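# The fitted larder is oversold

Every kitchen storage firm now wants to sell you a larder. Plunmont had a stand full of them in March, all oak fronts and little brass rails, and the cheapest came to £1653 before anyone had picked up a drill. I remain unconvinced.

My doubts start with the home visit. A designer from Mayrhofer spent 30 minutes in my kitchen and asked what I dreamed of. I don't dream of anything in there. I wanted to reach the flour without moving the rice. The drawing that came back had five pull-out baskets, each narrower than the packets I buy, and a spice rack on the door that would have stopped it closing over the shelf behind.

Then there is the talk of made to measure. Measure what? They took the width of the wall to the millimetre and never opened a cupboard. Forkatow's brochure does the same, page after page of matching jars, with no sign of a half-used bag of lentils or the big pan that fits nowhere.

I grant that some people need the work done for them. Old houses have crooked walls, and a decent joiner earns the money. But Oka quoted me £573 for plain fixed shelves in the same alcove, and I suspect most households would be as well off with those, set at heights they chose themselves. Drawers on runners look clever in a showroom. Ask to see one loaded with tins.

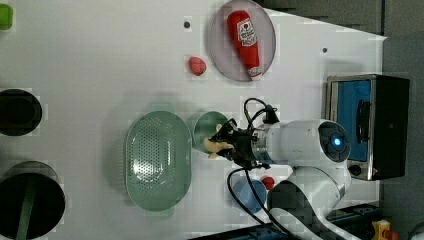
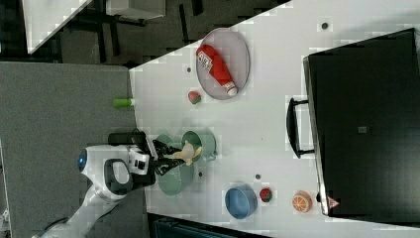

Is a fitted larder worth paying for if you may move house?

I doubt it. You can't take it with you, and a buyer may well want the space for a fridge.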